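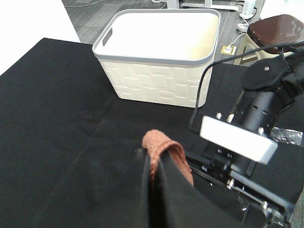 Is it worth paying a pro to wash a black wool coat, or can I do it at home?
Depends on the lining. If the lining is sewn in and the shoulders are padded, pay someone. If it's a plain unlined one, a cold soak in the sink will do.

jullstead_jo wrote:
That's the answer I got at the Drovmont counter, and I'm not sure I buy it. They quoted me 126 dollars for one coat. The tag says dry clean only, but every tag says that now.

mothbitten wrote:
Tags say it to cover the maker. I've washed 13 wool pieces in my sink over the years and ruined 2. Both were black and both had a fused front. You can't tell a fused front by looking, so pinch the cloth near the buttons. If you can't feel the layers slide, leave it alone.

hal_in_gusier wrote:
Ruined how? People say ruined and mean it needed ironing.

mothbitten wrote:
Bubbled. Little blisters all down the front. No iron fixes that.

hal_in_gusier wrote:
OK, fair. I still say most coats never need washing at all. Brush it, hang it by an open window, done. The cleaning trade would go broke if people owned a brush.

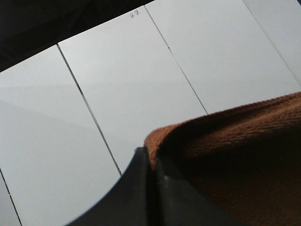

And before anybody brings up moths, brushing gets the eggs off too. My grandfather wore one coat his whole working life and I doubt it ever saw a cleaner.

Jolanta Pietrzak wrote:
I did alterations for a long time and I'd like to see that coat up close. Brushing does nothing for sweat in the armholes. I've opened up linings that were rotten under there while the outside looked great. Steam and a brush in between, a real cleaning when you put it away for the summer.

hal_in_gusier wrote:
Every summer? At 126 a pop?

Jolanta Pietrzak wrote:
No, at a place that charges a normal price. Núñez on the hill did mine in February for a lot less.

jullstead_jo wrote:
Did the black stay black? My last one came back kind of brown.

Jolanta Pietrzak wrote:
It did. Brown is usually fading from the sun, and you notice it once the dust is off. Check under the collar and compare.

jullstead_jo wrote:
Checked. Collar is darker. So I blamed the wrong people, maybe. Still not paying Drovmont.

mothbitten wrote:
Do the pinch test and post back before you put it anywhere near a sink.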